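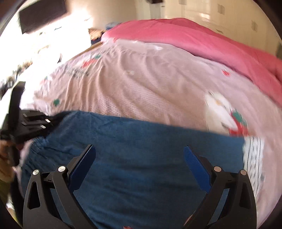 How do you teach a robot to fold a towel?

Think about how you learned to tie your shoes. Somebody probably sat beside you and did it slowly, and then you had a go, and the loops fell apart, and you had another go. Robots can learn by being shown too, and it's one of the most fun jobs in robotics!

You could try writing the robot a list of instructions. Pick up the corner. Move it over. Let go. But which corner? How hard do you pinch? What if the towel is all scrunched up, or it's a different colour from yesterday's? A towel is floppy and never lands the same way twice, so your list would get very, very long.

So people show the robot instead. There are two main ways to do it.

Showing by hand

For this one you hold a gripper, a tool with two fingers that open and close a bit like kitchen tongs. The fingers have grippy pads on the inside so cloth doesn't slide out. You carry it to wherever the job is (a kitchen, a laundry, even a bed with a towel spread out on it) and do the job with the gripper's fingers in place of your own. A camera on the tool records what the fingers are near and how the view changes as you move. Later, a robot arm with the same sort of fingers can learn from those recordings.

It feels pretty odd at first! Marichka Semeniuk, who teaches robots at Kavdale, dropped her first towel 3 times before she got hold of a corner. "My fingers kept wanting to help," she says.

Showing by remote control

The other way is to drive a real robot arm yourself. You move a controller and the arm copies you, as if you were playing a video game where the character is made of metal. It's slower, but the robot is practising with its very own body.

Lots and lots of goes

One try isn't enough. Marichka's group recorded 208 towel folds in July, and they would like to reach 1000. They change things on purpose: big towels, small towels, bright rooms, dim rooms. A computer program then looks for patterns in all those goes, such as what a corner looks like just before the fingers close on it.

Try it at home

Grab a pair of kitchen tongs and a face washer. Can you fold it in half using only the tongs? Now ask a friend to watch closely and copy you without any talking. Swap over, scrunch up the cloth and start again!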